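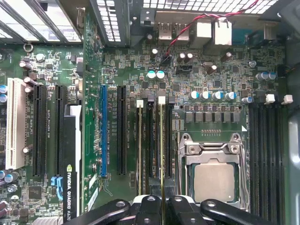

Memory modules in their slots on a green motherboard, with the PCI and PCIe slots to the left.

Free download on one shop, still 2.99 on the other

Bernardo Falcão
Posted in Ebook Pricing and Distribution

I publish a short fantasy series, Velloveck, of which the first volume is Futville. In September I set Futville to free through my distributor, Vikow, so that it could act as the way into the series. The change reached most of the shops within a day. On Doucet it is still listed at 2.99.

The Doucet edition is not supplied by Vikow. I uploaded it there directly, before I had a distributor, and it has its own listing with 5 reviews. The Doucet price form will not accept zero. The lowest figure it takes is 0.99.

What I would like to know:
Is there a way to get a direct upload to zero on Doucet, or does it have to come through a distributor?
If I withdraw the direct edition and send it through Vikow, do the reviews move across?
The licence page at the front says the ebook is free and may be shared in its original form. Does that wording have to come out while one shop is still charging?

The file is an EPUB, 1455 KB, no DRM, no ISBN on the Doucet edition.

doucet_reader
Just put it at 0.99, people don't mind paying that. Free books get downloaded and never opened anyway. I have hundreds.

Bernardo Baptista
The form does not accept zero for direct accounts, so you have to ask for a price match. Open a ticket under Pricing, then Lower Price Elsewhere, and paste in the addresses of two shops where the book is free. Use the full product pages. Short links were rejected when I tried them. Mine was changed after five working days, on a Friday evening, with no message to say so. Check the listing yourself.

The match is per territory. If you give only UK addresses you will get only the UK price changed, and the other stores will stay as they were. Send a separate ticket for each one you care about.

Do not withdraw the direct edition. Reviews are attached to the listing number, and the copy from Vikow would be given a new one. Support can sometimes link two editions if title, author name and language are identical, but I would not rely on it. Also check that Doucet is unticked in your Vikow channel list, otherwise you may end up with both on sale and one of them blocked as a duplicate.

On the licence page, I would change it. "Thank you for downloading this ebook" is accurate at any price. The permission to share is a separate matter and is yours to give or not. Bear in mind that copies already downloaded carry the old wording, and I would treat that permission as still standing for those.

One more point. If you raise the price anywhere later, the match is normally dropped at the next check and the book goes back to whatever is in your price form. Set that figure to one you can live with before you send the ticket.

Bernardo Falcão
Thank you. Doucet was still ticked at Vikow, so I have removed it. Ticket sent for the UK store, the others to follow.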